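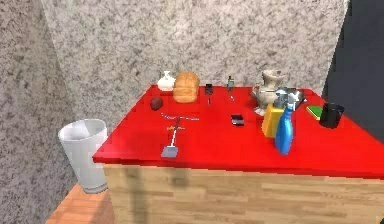
Household Tasks Simulation Club
Progress report to the Brelell Fund, fall term

This report covers the work of the robotics club at Drurnudley since the grant period opened in September. It sets out what the students have built, what the money has been spent on, and what is left to do before the spring showing.

The club has 12 members this year. Our proposal called for a physical robot arm in the workshop. With the building closed to after-school groups, we moved the whole project into simulation, as agreed with the Fund at the start of the term. Students work from home on loaned laptops and meet online twice a week. The arm itself has not been ordered, and the money for it is still in the account.

Kitchen counter task

The first task is clearing a kitchen counter. The students chose the items themselves and argued about them for most of two meetings. The layout now has a red counter with a loaf of bread, a spatula, a spray bottle, a black mug, a yellow box, a white pitcher and several smaller things. The goal is for the simulated arm to pick up a named item and put it where it belongs without knocking over its neighbors.

The mug and the bread were the easiest to start with. The spatula has given the most trouble. It is flat and thin, and the first grasp planner kept trying to close on the middle of it. One pair of students rewrote the planner to look for the handle first. The right side of the counter is also harder than the left, where things are less crowded. The yellow box stands behind the spray bottle, so the arm has to move one to get to the other, or come in from above.

By the end of last month the students had run 4,000 pick attempts across all the items. We log every attempt, including the ones where the simulator crashed, and the log is kept in a shared folder that the Fund can read at any time. We have held back a success rate for this report. The scoring rule changed partway through the term and the older runs need to be scored again before the numbers mean anything.

Moving between rooms

The second task began later and is less far along. It uses the same simulated house. The student who wrote the navigation code for last year's floor robot has adapted it so that the new base can plan a path from one room to another. Doors are the main problem. A door that is partly open counts as an obstacle on the map, and the planner at first refused to go anywhere near it. It will now pass an open door if there is enough clearance, but it can't yet push or pull one. Cloth is the other problem: the planner treats a table with a floor-length cloth as a solid cylinder, and we are leaving it that way for now.

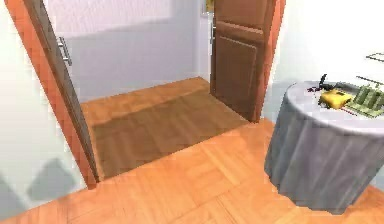 Drurnudley, 4 December 2020

Spending to date

We have spent $800 of the grant. Most of that went to memory upgrades for the loaned laptops, which could not run the simulator at a usable speed. The rest paid for a year of shared file storage and roughly 50 printed workbooks, mailed to members and to students on the waiting list. The simulator is free for school use. Laptop repairs have been covered by the school and are not charged to the grant.

Changes to the plan

We ask the Fund to approve two changes. The first is to carry the money for the arm into next year. The second is to replace the public demonstration in the Vurureck hall with an online showing, where families can watch the runs live and put questions to the students. The Dixit team, our partner club, has agreed to share the session and will present its own sorting project.

Next steps

The winter work is to rescore the old runs, finish the spatula planner, and join the two tasks so that the base drives to the counter before the arm starts. Students will also write up their own parts of the project – one page each, in their own words – and these will be attached to the next report.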